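What my project was about

I wanted to know why people stop using the small shops near home, so I spent February pestering my neighbours in Podari with a paper questionnaire (sorry, everyone!). I got up to 900 answers if you count every single tick box, which I did, because it looked better in the spreadsheet.

My first guess was price. Wrong! Most people said the shops close too early, and quite a few said they just never know what's in stock. Two shopkeepers told me the same thing from the other side – they don't order fresh bread for the evening as it goes stale on the shelf. So it goes round in a circle, really.

The home part came next. I asked people what they run out of most, and it was nearly always cleaning things and milk, the stuff you only miss once there's a dirty plate on the table.

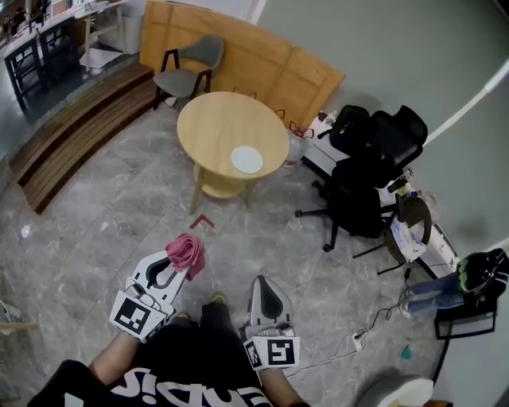 Alcides Cordeiro
Student, project author

If I did it again I'd ask fewer questions, nine at most, and I'd visit the shops in the evening too. My tutor wants a map added before I hand in the final version – still working on that one.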